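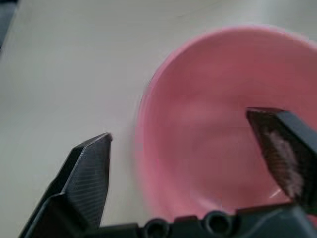 Facilities Requests / Kitchens and Tableware

Ticket: Bowls sticking together and surface haze after washing
Location: Dolldale Community Center, teaching kitchen
Status: Resolved, monitoring
Priority: Normal

Reported issue
The kitchen office reported on Wednesday that the colored plastic bowls used for cooking classes were difficult to separate after storage. Class leaders also noted a cloudy film on several bowls and asked whether the bowls should be withdrawn. The pink bowls were named as the worst affected. Staff had been twisting the stacks apart by hand, and one bowl was set aside with a split rim.

Items affected
Large pink mixing bowls, plastic, supplied by Felero. Green serving bowls from the older Říha set were added to the ticket at the request of the kitchen office, as they are washed in the same racks and stored on the same shelf.

Initial response
The kitchen office was asked to stop stacking the bowls until further notice and to store them singly on the upper shelf. Staff were advised not to use knives, spoons or other hard tools to pry bowls apart. If a stack will not release, it should be left to stand in warm water and then eased apart from the rim.

Log entry 1
Bowls were washed by hand in plain dish soap, rinsed, and left to air-dry overnight. The haze came off most of the pink bowls with a soft cloth and diluted white vinegar. This is consistent with mineral deposits from hard water and does not indicate damage to the plastic. No further action was needed on those bowls.

Log entry 2
The rinse aid reservoir on the Iko dishwasher was found empty. It was refilled and the dosage was set to 3. The drying cycle had also been switched off at the panel, and it was switched back on. A full rack was then run at 2:00 p.m. The bowls came out with water pooled in the foot ring, so the loading position was changed: bowls now go in at an angle, open side down, with one empty slot between each.

Log entry 3
Green bowls were checked under the work light for film, chips and scratches. Glare on a glossy finish can be mistaken for residue, and staff are asked to tilt each bowl before reporting it. Small marks that do not come away with a cloth should be noted in the inventory sheet. A mark alone is not grounds for disposal.

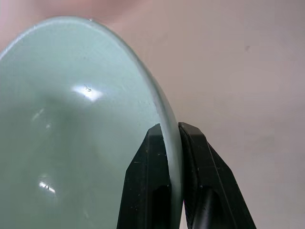
Green bowl, glossy finish. Small dark mark in or just beside the main highlight.

Log entry 4
Stacking was resumed as a trial, with a paper liner between bowls and no more than 6 bowls to a stack. The kitchen office reported that the stacks separated without force on the next class day. The earlier practice was to stack the bowls straight from the dishwasher, and moisture held between the walls is considered the likely cause of the sticking.

Resolution
The rinse aid and drying settings have been corrected, and the new loading position is posted inside the cabinet door. The bowl with the split rim has been discarded and a replacement requested under the November supply order. All other bowls remain in service.

Instructions to kitchen users
Dry bowls fully before stacking. Place a liner between bowls. Report cracks or rough rims the same day, and keep the bowl out of use until it has been checked. Do not use scouring pads on either color.

Follow-up
The rinse aid level will be checked every 2 weeks. This ticket will remain open for comment until the replacement bowl is received — new faults should be entered as a separate request.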